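## 4. Pale Tones on Uncoated Paper

Pale tones are the hardest and, to us, the most exciting part of printing on uncoated paper. A deep red or a strong blue forgives a lot. A light cream or a soft pink forgives almost nothing, and a small shift in ink or paper shade can turn a surface with real depth into a blank patch. Readers of medical handbooks, cookbooks and plant guides all live with this problem, and yet most printing manuals give it a few lines at the end of the chapter on shadows.

We worked with 3 uncoated papers: Findent, Brollix, and the plain house stock kept at the Stirnport print shop. Findent is the warmest of them and has a slight tooth that you can feel with a thumbnail. Brollix is cooler and smoother. The house stock sits between them and soaks up more ink than either, which makes it a wonderful paper for testing - every weakness in the tone curve shows up at once.

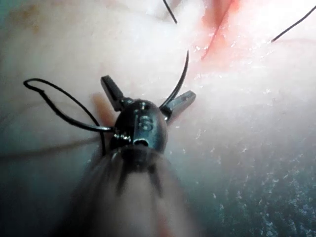 ### 4.1 Readers and Reading Conditions

Fifty adult readers took part. None worked in printing. Each sat at a desk by a north-facing window and compared printed sheets under daylight and then under a warm desk lamp. They were asked to say, in their own words, where a pale area stopped looking like a surface and started looking like bare paper. We collected 609 written comments this way, and they are a delight to read. People who had never thought about ink described grain, haze and "chalkiness" with great care.

The lamp mattered far more than we expected. Sheets on Findent that seemed rich by the window went flat and yellow under it, while the Brollix sheets held their detail in both lights. Several readers changed their favorite paper halfway through and went back to rewrite earlier comments. We kept both versions.

### 4.2 Highlights Next to Pale Areas

A bright highlight makes everything near it look darker, and on uncoated paper that effect is a gift. With the paper itself serving as white, a small glint gives the eye something to measure the pale tones against. Large soft highlights do less, as they tend to melt into the tone around them. 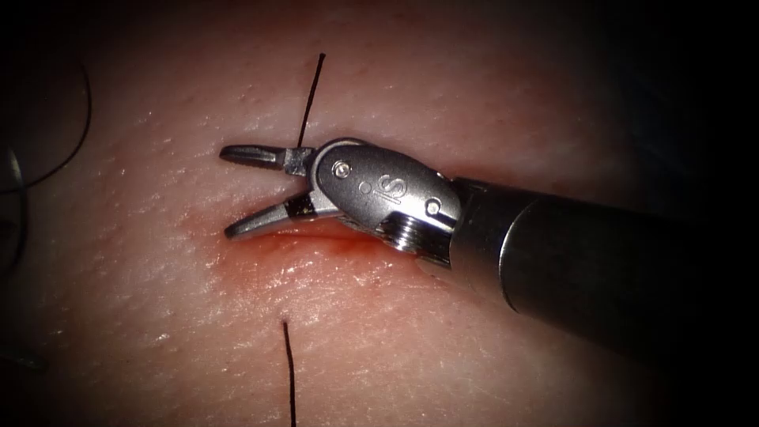
Figure 4. Bright highlights on a silver housing, with a pale, moist surface behind it.

Comments on small highlights were warm across all the papers. Readers used words like "crisp" and "lifted," even on the thirsty house stock. Our advice to printers is to protect the smallest highlights first and leave them completely free of ink. Any darkening of the curve should begin in the tones just below.

### 4.3 Dark Borders and Small Areas of Red

Heavy shadow at the edges of a picture draws the eye inward and makes a light center seem lighter still. Add a little red to that center and the pale tones next to it can pick up a faint green cast, an old effect that painters know well.
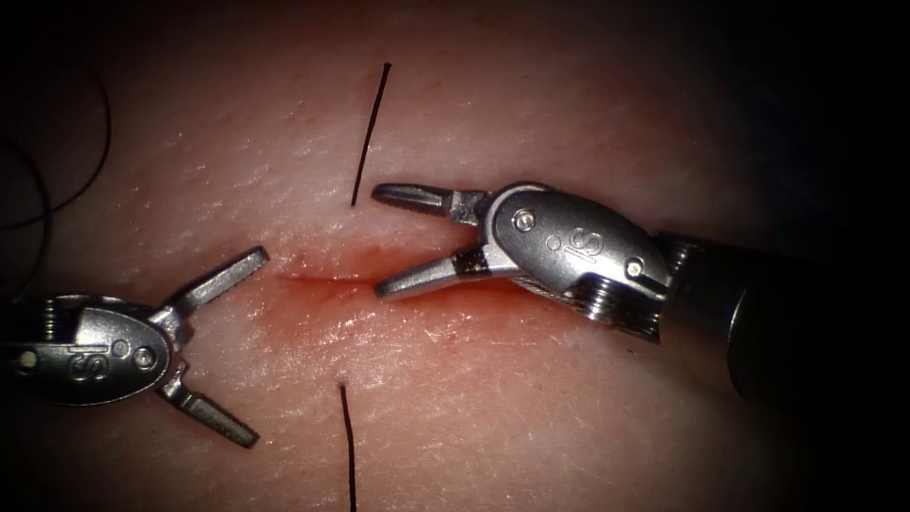 **Two open grippers**, facing each other across a reddened incision

On Brollix the cast was easy to find and easy to fix with a touch more yellow in the light tones. On Findent the paper's own warmth hid it. The house stock gave us the most trouble, with reds spreading into the fibers and losing their edges, and we are now trying a lighter ink film and a longer drying time before the sheets are stacked.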